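Monungate, November – Two robot arms are joining the kitting room at Pallivwood, and I'm the one who gets to tell you about it! I'm Lenka Doležal, I run the day shift here, and I've been sorting small parts by hand for almost 20 years, so please forgive me if I sound a bit pleased.

The arms will take over the fiddly loading work that leaves our wrists aching by two in the afternoon. All 23 of us in kitting are keeping our jobs and our hours. Three of the team have already trained as cell leads with Mnguni, who are fitting the system, and the rest of us follow in the new year.

We've been practising in simulation first, which has been a lot more fun than I expected (my son is very jealous). We move the plate and the tray about on screen, argue over who'd have to reach too far, and send our changes back to Mnguni.
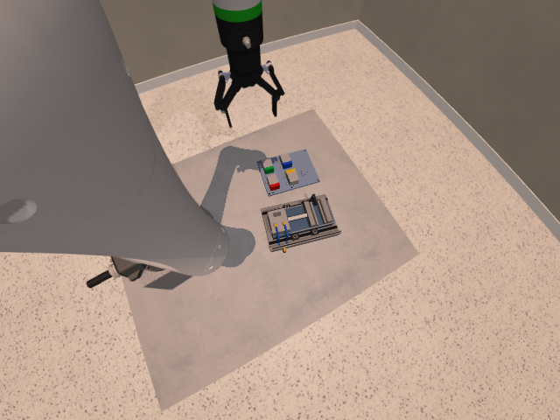

The kitting cell in simulation, with coloured blocks on the plate and the fixture tray below it.

What changes for us? Less picking, more checking and planning, and a proper say in how each job is laid out. The late shift wanted a slower start-up speed and they got it – I wanted a better chair and I'm still asking.

If all goes well, our sister site at Flallside will get the same set-up later on. Press visits can be booked through the Pallivwood front office.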